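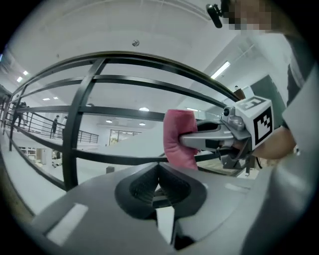 Curved black railing with horizontal bars. Sat 19 November.

Right, a few of you asked how the railings went, so get a cup of tea, this is going to be a long one. I have spent far too much of this year painting metal and I have opinions.

For anyone new: I live in the Semis, which is what everyone round here calls the two rows of houses up behind the 194 bus stop. Every house has its own bit of iron railing along the front wall and up the steps. Mine had been painted so many times you couldn't tell the knobs on top were meant to be little acorns. I thought they were onions for years!

The plan in July was one weekend. Scrape, prime, paint, sit on the step with a cold drink looking pleased. Please hold that thought.

First thing I learned is that you don't have to take everything back to bare metal. If the old paint is stuck on hard, leave it alone and just roughen it up. It's the flaky bits and the bubbly bits you're after. I went at the first panel like I was digging for treasure and it took me all of Saturday. The next panel I did properly and it took a morning.

Also, and this is the serious one: old railings can have lead in the paint. Get a test kit before you start. Mine came up positive on the bottom layers, so no dry sanding at all. I kept everything damp, wore a proper mask, put sheets down, bagged up all the bits and rang the council to ask where to take them. If yours is bad or you've got little ones about, pay someone. I mean it.

So, tools. I bought a Gruker wire brush, the small one with the bent neck, and I love it more than is sensible. It gets round the back of a bar without skinning your knuckles. The big Gruker one is no use on railings, far too wide, and it's now the brush I clean the barbecue with.

Wet and dry paper, 100 grit for the rough patches, then something finer over the edges where old paint meets bare metal. You want to run your thumb across and not feel a step. I skipped this on the gatepost and you can see the outline of every chip under the new paint, like a map of some islands. I see it every time I come home.

Scrapers: get a cheap one with a pointed corner. Fancy ones with a comfy handle are nice for doors. For railings you want the corner, for digging along the join where the bar goes into the rail. All the rust lives in there.

Rust chat! Brown dusty rust is fine, brush it off and crack on. Rust that comes away in layers like pastry is the one to worry about. I had pastry at the foot of one upright, where it goes into the stone. Poked it with a screwdriver and the screwdriver went in. Said a word.

Went down to Pakzad with a photo on my phone, and if you don't know Pakzad it's the hardware shop by the roundabout with the mop buckets hanging outside. They told me to leave the filler on the shelf and get a welder out. Talked themselves out of a sale, which is why I keep going back.

The welder cut out the bad bit and put in a new foot, and it was a great deal less money than I'd been lying awake about. He also said the water sits in the little dip round the base of each one and that's what rots them. So now every upright has a small collar of sealant, sloped so the rain runs off. Ugly if you kneel down and look. Don't kneel down and look.

By now it's the end of July, it's boiling, and I've got half a railing in bare patches. This is where I made my worst mistake – I went on holiday. Left it all with no primer on. Came back to a lovely even coat of orange.

Bare metal wants primer the same day. Same afternoon if you can. Only clean back as much as you can prime before tea, and do the next stretch another day. I'd read this and thought it was for people in damp places. Reader, I live in a damp place.

Wipe it down before you prime as well. I used white spirit on an old pillowcase and the amount of muck that came off metal I'd have sworn was clean was quite upsetting. Let it dry off properly, then go.

Paint. I used Hultora metal primer, the red-brown one, and Hultora gloss in black for the top. Not being paid for this, I wish. The primer is lovely stuff, goes on thin, grips like anything. The gloss I'm less sure about. It's beautiful for the first ten minutes and then it starts to drag, so you can't go back over it. You get one go at each bar and then you have to walk away.

I'm terrible at walking away. There's a run on the third upright that I "fixed" and it now looks like a candle.

How to stop runs, from someone with many runs: less paint on the brush than you think, and do the underneath of the horizontal bars last. The paint creeps round from the top and hangs off the bottom in a row of drips. If you do the underside last you're brushing them out as you go. Took me most of the front wall to work that out.

And check again after a few minutes, from low down. I looked a right sight, crouched on the pavement with my head on one side. The woman with the greyhound asked if I'd lost a contact lens.

Brush or roller? Brush for anything twiddly. I tried one of those tiny foam rollers on the flat top rail and it did give a nice finish, but it left a fat edge down both sides and I had to chase that with a brush anyway. Somebody in my replies swears by a painting mitt, where you just dip your hand in and stroke the railing. I did try it! Very quick, enormous fun, paint up to the elbow. Fine for primer on round bars, wouldn't use it for the top coat.

Leave longer between coats than it says on the tin. The tin said overnight. I gave the second coat 48 hours and it was so much harder and nicer. The first coat I believed the tin, leaned a bike on it and now there's a bit of bike in it.

Weather. You want dry, not too hot, not windy and no dew. In this country that's a Tuesday in May when you're at work. Anything under 10 degrees and my gloss wouldn't go off at all, just stayed tacky and collected small flies. Full sun's no good either, it skins over before you can brush it out. I ended up following the shade along the wall like a cat in reverse.

Stop by mid afternoon in autumn. I got greedy one day in October, finished a lovely section at five, and the dew came down and turned the whole lot cloudy. Had to rub it back and do it again. Still cross.

Colour. Everyone in the Semis has black, apart from the end house, which is a sort of dark green that looks black until the sun's on it and then it's gorgeous. I had a week of green envy. I had the sample pot and everything. But then I'd have had to do the gate to match, and the gate is shared, and I didn't fancy that conversation.

Gloss or satin: gloss shows every lump. If your railings are old and lumpy, satin's much kinder. I went gloss as I like it shiny after rain. I do get to see every lump, yes.

What I now can't stop doing is looking at other people's. Stair rails in car parks, fences round schools, the bandstand. I've started patting them. Good curved ones are the best, you've got to admire anyone who can bend a long bar that evenly. I've also got very judgy about drips. There's a pub in town that's clearly been done with a mop.

Quick list for those who skipped to the end:
Test for lead.
Small wire brush, bent neck.
Prime the same day.
Thin coats, undersides last.
Seal round the feet.
Don't go on holiday.

Someone's asked about the acorns. They came up really well! Stripper gel, cling film over the top, left for a few hours, then an old toothbrush. All but one. One of them is properly round and smooth, and I think it's a replacement somebody stuck on years ago. So I did have an onion after all.

And yes, I do know it needs doing again in a few years. I've kept the leftover gloss in a jam jar, filled right to the top so it doesn't skin, for touching up the bit where the bins bang into it.

Next up is the boot scraper by the front door, which I've only just noticed is also iron. It's in a worse state than the railings ever were. Might leave that till spring. If anyone's got a good way of getting moss out of a boot scraper please tell me, I've tried a butter knife and I need the butter knife back.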